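Home | Projects | How-tos | Parts bin | About

How to Test Whether a Machine Can Do Your Chore Yet
Thursday, October 14, 2021
Posted by the Braltutberg Workshop Notes editor

I get asked a version of the same thing almost every week: can a robot do this job for me yet? Sometimes it's folding towels, sometimes it's packing orders in a back room. My answer used to be a long shrug. Now I have a test I can run in an afternoon, and I figured I'd write it up so you can run it too (and argue with my results!).

You don't need to own an arm to get something out of this. A pickup tool you squeeze by hand works fine for the first four steps, and it'll teach you more than a week of watching demo videos.

What you need

A table you can walk all the way around. Some toy blocks. A few cardboard boxes in different sizes, at least one with its flaps open. A timer, a notebook, and a gripper of some kind. I've used the Cavance two-finger one for most of this year and I like it, mostly for the pads.

Step 1. Pick one chore and make it smaller

"Tidy the room" is way too big. "Clear the table" is still too big. "Put the blocks in the open box" is a chore you can test. Write it down as one sentence, and then write down what done looks like. Are the blocks allowed to land on their sides? Does the box have to be closed afterward? I skipped this the first time and spent an hour changing the rules on myself.

Step 2. Do it with your own hands

Time yourself doing it twice, at a normal pace. Watch for the bits you do without thinking – the nudge that straightens a block before you grab it, the other hand that holds a flap back. Those little helper moves are where machines get stuck, so put every one of them in the notebook.

Step 3. Do it with the gripper

Same chore, but now your fingers are off limits. Two pads, squeeze and let go. Blocks are the friendly case, with flat sides and a shape that doesn't change when you pinch it. Set them close together, though, and you have to find room for a pad between neighbors. I knocked over plenty before I learned to come in from the outside edge.

The flaps are worse. You can push one down, sure, but it wants to spring back, and you've only got the one tool. Give yourself 60 seconds per try. If you can't do it with a gripper and a human brain steering, no software is going to save you.

Step 4. Mess it up

Move the boxes. Turn one around. Start from the other end of the table. Change the lights if you can. My Hadetside test went great until I shifted the table over by a foot, and then my nice tidy routine fell apart and I was improvising every grab.

Step 5. Count the tries before you trust it

If you do have an arm, let it run. One good run means very little. The Rawat sorting job I helped with in March took nearly 600 tries before I'd have left it alone over lunch, and that was for one sort of part on one sort of tray. Keep a tally, and write down what each miss looked like, even the boring ones.

So, can they do chores yet?

Stiff things from a known spot into an open box: yes, I'd say so, if you can live with slow. Boxes that need opening and closing: sometimes, with a lot of fussing over how they're placed. Anything floppy, or anything where you'd naturally use your other hand to help, I'd still do myself. On a shop floor you can fix a lot by bolting things down, and that's why I'd bet on shops before kitchens.

Try the block version first and send me your times. Start with the blocks together on the table and the boxes standing behind them, and go from there.
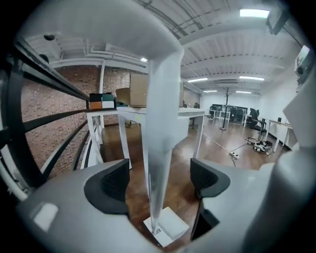 A reader wrote in to say that step 2 was the one that changed their mind. They'd planned to automate putting lids on jars, timed it by hand, and noticed their left hand was doing half the job. They're wondering if a simple clamp would count as cheating. I don't think so at all – use the clamp, and write it into your sentence from step 1.

Contact | Copyright 2021 Braltutberg Workshop Notes | Back to top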